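The "one in, one out" rule, again

Every January somebody writes in to tell us the secret to a tidy kitchen is throwing out one thing for each thing you bring home. We tried it for 30 days. We have doubts.

The rule assumes you started with the right amount of stuff. If your drawers were jammed to begin with, they'll be just as jammed in 2041. It also treats a teaspoon and a stand mixer as equals, so guess which one goes out the door.

Then there are the people selling it. Fledilow will charge you 16 dollars for a printed checklist, and Komadel has an app that sends reminders to get rid of a spatula. I turned those off after 2 days. Neither company could tell me what share of its customers still follow the rule a year later.

What did help was dull. We pulled out the things we cook with every week and boxed up the rest. The box is in the hall closet, and so far I've gone back to it for the potato masher and a corkscrew.

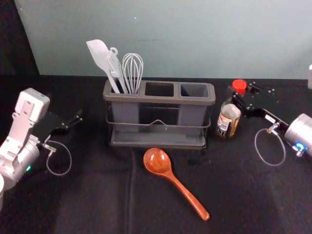 I may yet go back for the garlic press, but I'm not paying for an app to tell me so.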